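From: Tirta Lubis
To: hall-users list
Date: 12/12/2021
Subject: Re: Sweeping the back room floor

Lev Zhuravel wrote:

> Could whoever was in the back room last please put the sweeping
> things back on their hooks. I went in to set up for the Stostari
> rehearsal and had to hunt for the dustpan. Also there is grit all
> along the brick wall again and it scratches the boards. Is there any
> agreed way of doing this floor? I was told dry only, then somebody
> else told me to mop it, and the sheet on the door says neither.
>
> Lev

Lev,

The sheet on the door is the old one, from before the floor was refinished in February. I'll take it down. What follows is what we agreed with Rokeck when they did the boards, and it can go up in its place if there are no objections.

Dry sweep after every session. Start at the brick wall and work towards the door. The mortar on that wall sheds a bit, so there will always be some grit along the bottom of it however well the last group swept. Go with the planks and not across them or you push the dirt down into the joins.

Lift the table, don't drag it. Two people if you can. The felt pads have come off at least one leg and I have a packet of new ones at home, which I keep forgetting to bring.

Cables need to be picked up off the floor before you start. Coil them and put them on the table. If you sweep round them you leave a line of dust and somebody kicks it about the next day. The thin white ones are the worst for this as they get caught in the bristles.

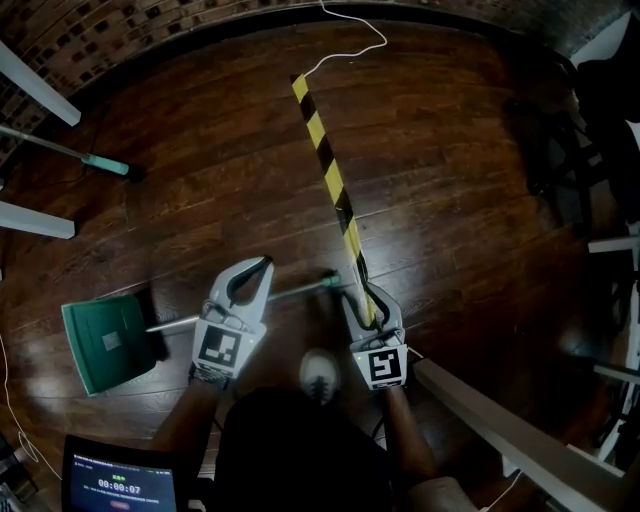
Mopping is once a month and only with a wrung-out mop. Rokeck were firm about standing water on that finish. A capful of the Sleiman floor soap to a full bucket is enough, and if the boards look dull afterwards there was too much soap in it. Please don't use the Jivico spray from the kitchen. It's meant for tiles and leaves a film that is slippery in socks. We found that out last winter.

On the tools themselves. The long-handled green dustpan is for the back room and should stay there. The pole with the yellow and black stripes stays there too. I know it keeps wandering off to the store, and I'd rather people used the plain ones for outside and left the striped one alone, as it is easy to spot against the dark floor and you're less likely to go over it. For the same reason please don't leave anything lying on the boards when you've finished, even if you mean to come back in five minutes. Handles roll.

We had 4 hooks put up for all this and as of last night one of them was loose. I can fix it if someone has a longer wall plug than the ones in the drawer. Until then hang the lightest thing on it.

As for cost, the refinish came to 2688 with the sanding, of which 755 was for the patch by the door where the old mat had been glued down. I mention it only so that people know why I go on about grit. Rokeck said a light recoat would be wanted in a few years and that sooner or later depends mostly on the sweeping.

Would the groups who use the room in outdoor shoes also bring the second mat in from the porch? One mat doesn't catch enough when it's wet out.

Lev, the dustpan edge is a bit worn, I think, and leaves a thin line of dust behind. Pull it back a few inches and go again, that usually gets it. If you would prefer a new one let me know and I'll add it to the next order along with bin bags and bucket sponges.

Tirta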